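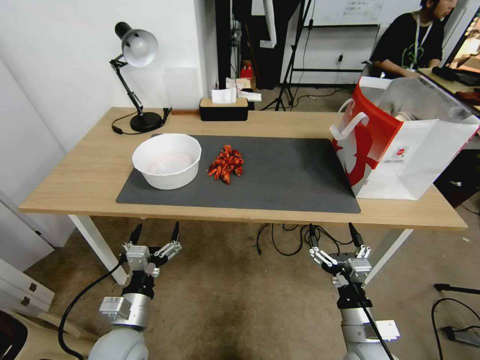
Ticket 337, table in the Stostmont room: Plillmont mat, bowl on the left, paper bag on the right.

Last updated: 20/12/2018

Subject: Plillmont desk mat (dark gray, large) creeps toward the front of the table
Status: open, waiting on one more check from me

Original message

Hello Dredov support, and thank you in advance for reading what I suspect is going to be a longer message than you usually get about a desk mat. I bought the large Plillmont in dark gray for the worktable in our Stostmont room, and I want to start by saying that we like it very much. It's a good plain color, it takes the glare off the light wood top, and a bowl set down on it makes hardly any noise, when it used to make quite a clack on the bare wood.

The trouble is that it won't stay where I put it. I line it up in the morning with the front edge of the tabletop, nice and square, and by the end of the afternoon it has crept forward and a little to the right. I don't mean it falls off, I only mean that there's a lip of mat hanging over the front where there wasn't one before, and the wood showing at the back has gotten wider. Then I push it back and the next day we do it all over again!

We use the table mainly for picking and sorting. There's a round white bowl that lives on the left part of the mat, the red pieces get heaped near the middle, and there's a big paper shopping bag at the right end. So the mat does get some traffic, but it's light traffic. The bowl isn't heavy and neither are the red pieces. We also have your Issa lamp at the back left corner and no complaints there whatsoever.

Is there a right side and a wrong side to this mat? I looked for a label and couldn't find one, and both sides look nearly the same to me under the lamp. I'm happy to try anything you suggest and I'll write down what I do as I go.

Reply from Dredov support

Thank you for the kind words about the mat and the lamp. There is a right side. The underside has a slightly tacky feel when it is clean, and it is easy to miss if there is dust on it. Please try the steps below in order and reply to this ticket with what you find. We keep a ticket open while you are still testing, so take the time you need.

Step 1. Check which side is down

I took everything off the mat and turned up a corner, and then I did what I should have done at the start and ran a clean fingertip over both faces. I could feel a difference, but only just. The face that was down was the right one. I was a tiny bit disappointed, I'll admit, as I was hoping for the easy answer. The underside was dusty, though, with a sort of gray film along the front edge where my hand catches it every time I shove it back into place.

Result: mat was the right way up. Still creeping.

Step 2. Clean the underside and the tabletop

Support asked for lukewarm water with a drop of dish soap, a soft cloth, and then a full day of drying before putting it back. I rolled the mat with the underside facing out, wiped it in strips, wiped it again with plain water and left it over the backs of two chairs for 24 hours. I wiped the table too, paying attention to the front where people lean.

Moving the lamp turned out to be the fiddly part of the job. The round base is easy to lift but the cord has a will of its own, and it always ends up in a curl across the wood beside the base however neatly I lay it. I let it have its way in the end.

After cleaning, the mat gripped noticeably better. I pushed at the front edge with my palm and it stayed put, and I was ready to write to you and close the ticket. Two afternoons later the lip was back. Smaller, but back.

Result: better grip, slower creep.

Step 3. Find out what is pushing it

Support asked me to think about which direction the push might be coming from, and I thought that was a sensible question, so I put a short piece of painter's tape on the wood at each back corner of the mat and looked at them at lunch and again before locking up. Over a few days the right corner moved more than the left corner. That made me look at the bag.

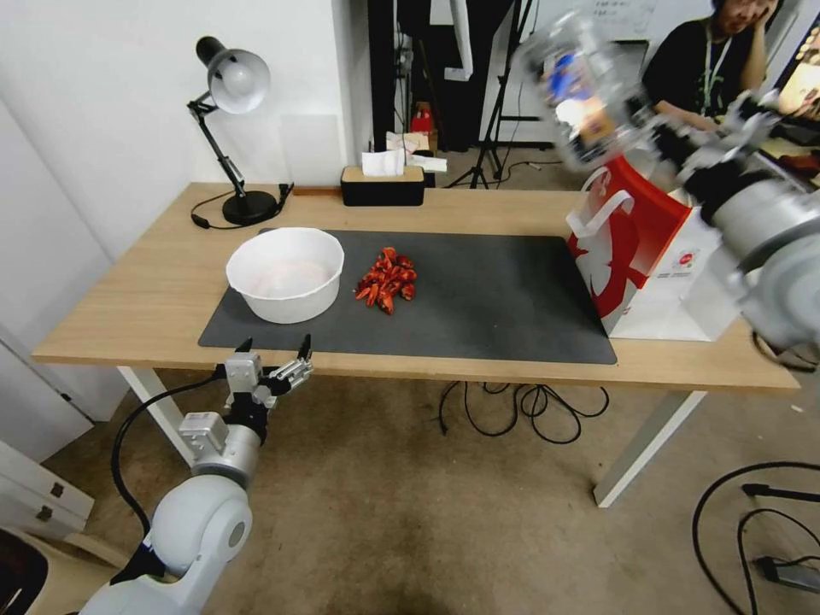 The bag is one of those big white paper ones with red printing and a handle that loops up at the top, very handsome and a bit too tall for what we use it for. It's stiff enough to stand by itself but it likes to lean. And when it leans, it leans over the end of the mat, and the bottom edge settles either on the mat or half on and half off it. Every time the bag gets shifted along to make room, I believe it drags the corner of the mat with it. It's such a light thing that I hadn't even considered it.

The bowl, on the other hand, I think is innocent. I tried nudging it from side to side a good many times and the mat never budged under it. The same goes for the heap in the middle, it's simply too light to matter. The tissue box stays against the back edge and the lamp is off in its corner, so I've ruled those out as well.

Result: suspect the bag, in particular where its bottom edge meets the mat.

Reply from Dredov support

That is very helpful, and the tape was a good idea. Paper bags with a stiff base can catch on the edge of a thicker mat. Could you measure the table and the mat for us? We would like to know if there is enough bare tabletop at the right end for the bag to stand entirely on the wood. If there is not, we may suggest a different placement.

Step 4. Measure, and move the bag off the mat

The mat measures 43 inches along its long side. I measured it three times as I never trust myself with the flexible tape, and got the same number each time, so that's the one I'm giving you. As for the bare wood to the right of it, there's enough for the bag if I slide the mat a little farther to the left, though it does bring the bowl closer to the lamp side than people are used to. I've had one request already to move it back, on the grounds that the reach felt funny.

I tried it for a week anyway. Bag on the wood, mat to the left, bowl on the left part of the mat as before, red heap near the middle. I also asked everybody to lift the bag when moving it and not slide it. They're a good-natured crowd and mostly remembered. On the days when they did, the back corners stayed within a hair of the tape. On the one day when I know the bag got slid (I did it myself, reaching for the tissues), the right corner had come forward by the time I left.

So I'd say we've found it, or found most of it. What I don't know is whether the mat would also stay put if the bag were standing fully on top of it, base and all, so there's no edge to catch. I'd like that better for our purposes, seeing that the table isn't very deep and everybody would get their usual arrangement back.

Result: creep nearly gone with the bag lifted and standing on bare wood. 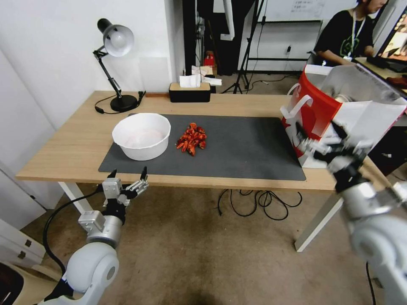

Step 5. Bag fully on the mat (still to do)

Support agrees this is worth a try and suggests leaving a hand's width of mat showing all around the base of the bag. I'm going to fold the top of the bag down as well, so it has less height to lean with, and I'll put fresh tape at the corners because the old pieces are curling. If the mat holds for a week I'll ask you to close the ticket.

Two small extras while I have you, and please don't feel these need their own number. First, do you sell thin grip strips for the underside, or would they only gather more dust? I'd go with whatever you think is kinder to a wooden top. Second, can the shade on the Issa lamp go in soapy water, or is a damp cloth the limit? It's white, or close enough to white, and it would be nice to keep it looking that way.

Reply from Dredov support

Please hold off on strips until you have finished step 5. They do collect dust, and some adhesives can leave marks on wood. For the lamp, use a damp cloth only, with the plug pulled and the shade cool. We will leave the ticket open through March so you don't have to start a new one if the mat begins to wander again after the next cleaning.

Customer note

Damp cloth it is, and thank you, that's generous. I've written the cleaning steps on a card and slipped it under the tissue box for whoever does the table when I'm out. New tape goes down tomorrow morning and I'll write with the corner results when I have them.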